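Tulley Grasping Club is a student robotics club that meets in the evenings during term, and I've been writing up its history since I joined. It works almost wholly in simulation, so the marble and the furniture are all rendered, and no one has to sweep up afterwards. Loretta Villanueva started it one June with a borrowed login and a very slow computer!

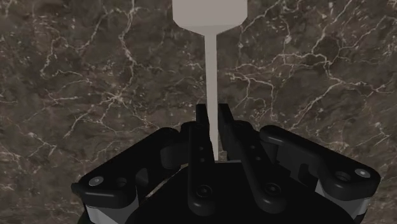
2 min read

Members begin with the gripper view, looking down between the black fingers at whatever they're meant to pick up. A thin rod is a proper test of lining up (I was hopeless at it for weeks). Each of us gets 50 practice goes before the Erkberg round, our yearly contest against Dahlgren, the college across the river. Dahlgren won the first one with 171 points and still bring it up.

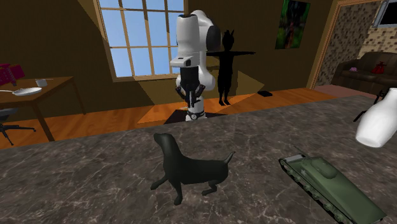 Scoring has always caused the loudest rows in the club. A clean lift earns full marks, a wobbly one gets half, and knocking over anything else costs you. That last rule matters most on a counter like the living room one, where a dog figurine and a toy tank share the marble with a glossy vase near the edge — I'd plan my route round that vase before anything else.

The club has logged more than 4000 attempts so far, failures included, and new members are asked to read through a batch before writing any code. Loretta still runs the beginners' evening, which starts at six and usually ends when the biscuits do.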